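Tondis Tabletop Set: Dish and Vegetable

Data card, July 2019

Summary

Tondis is a collection of short tabletop episodes, each with one small dish and one light object. This card covers the dish and green vegetable subset. It holds 1,251 episodes. Other subsets have their own cards.

Objects

dish_sq: square, shallow, brown inside, thin dark rim, raised corners. The glaze is slightly reflective, so expect highlights that move with the viewpoint.

veg_green: bright green, elongated, glossy. Labeled "pepper" in all annotation files. Early Lusari exports used "cucumber" for the same item; map both to veg_green.
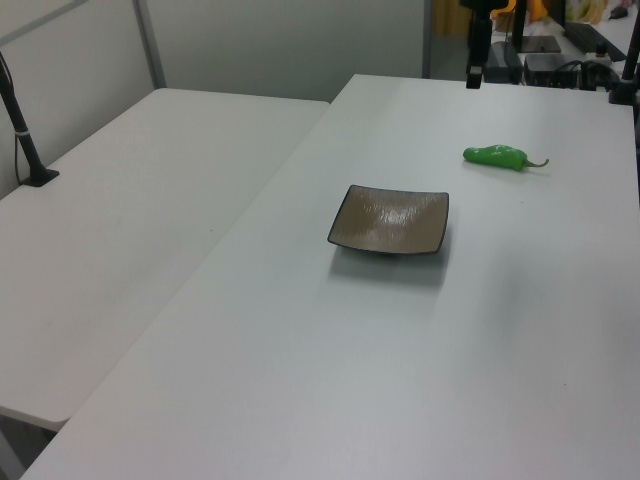
Start positions are set by hand and vary between episodes. Orientation of the vegetable is not fixed. The dish may be shifted but is always upright at the start.

Task

Place the vegetable in the dish. An episode counts as done when the vegetable is released and rests on the dish without touching the tabletop. Overhang past the rim is allowed. Episodes longer than 60 seconds are dropped.
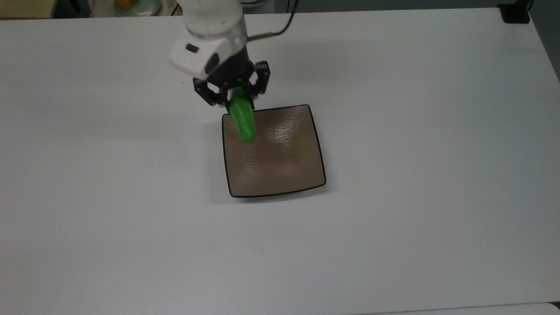 Files

episodes/ one folder per episode, 2 video streams at 30 fps
labels.csv episode, start pose, result, notes
objects.csv object names and aliases

Known issues

White tabletop against pale shadows gives weak edges in automatic masks. Masks made with Jevomari 2 were corrected by hand for the dish only.

Result labels do not separate a clean placement from one where the dish slid.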